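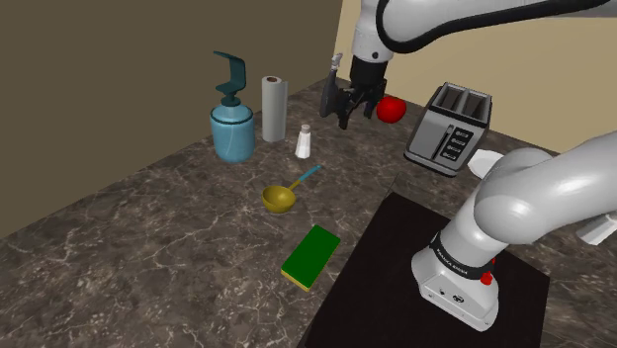

Can a machine tidy the kitchen yet?

Every September, once the kids are back in school and the house goes quiet enough to notice the state of it, readers write in to ask whether they can buy something that will clear the counter for them. We got a nice stack of those letters again this year, and since the last time we took up the question was in March, it seemed only fair to sit down and give it a proper answer over a proper cup of coffee.

The short answer is no, or anyway not one you can put in your kitchen and forget about. The longer answer is more cheerful, and it has a good deal to do with simulation. Much of the practice these arms get now takes place in a kitchen that exists only inside a computer, with a computer-drawn arm over a computer-drawn marbled counter, and the usual clutter set out on it: a soap dispenser, a roll of paper towels, a ladle, a sponge, an apple next to the toaster. Looks a bit like my own counter on a good day, to tell you the truth, only with fewer crumbs.

I spent a long afternoon with the folks at Ollilora, who build practice kitchens of this sort, and they were kind enough to let me ask all the slow questions. Their library has 336 household objects in it so far, and they can shuffle them into a new arrangement before you've finished your sentence. An arm can try the same pickup 700 times overnight and not chip a single plate. I came home a little jealous of that last part.

What struck me most was how uneven the difficulty is. An apple is a friendly thing to pick up, being round and firm and happy to be grabbed from most any side. A ladle is another story. It has a heavy end and a skinny end, and if you take hold of it in the wrong spot the bowl swings around on you — we all do the correcting with our wrists and never give it a thought. A sponge squashes, and how much it squashes depends on how wet it is, and the simulated ones don't always get that right. Soap pumps are harder still. You have to hold the bottle steady and press down and catch the soap, and with one arm you can pick maybe two of those.

Then there is the matter of moving from the pretend kitchen to a real one. The Rutberg group ran a trial this summer in which an arm that had learned its chores in simulation was asked to put away six ordinary items on a real counter. Over 200 runs it did very nicely with the firm, dry things and rather poorly with anything floppy or shiny, and the toaster's reflections gave it fits. They let me watch a few of the runs. It is slow, friends. I could have wiped down the counter, dried the ladle, and started supper before it had settled on where to put the apple.

Shop floors are further along, as you might expect. The Sundqvist plant has had arms packing small parts for a good while, and they earn their keep, but the parts come down the line facing the same way every time. Your kitchen doesn't do you that courtesy, and neither does mine.

So if you were saving up, I would hold on to the money a while longer — or put it toward a good dishwasher, where the robots have been quietly living for decades. I'm going to visit the Stondgate workshop later this fall to see their arm try folding dish towels, and I'll report back in these pages. In the meantime, do keep the letters coming, and let us know which chore you'd hand over first. Wiping out the toaster tray is well in the lead.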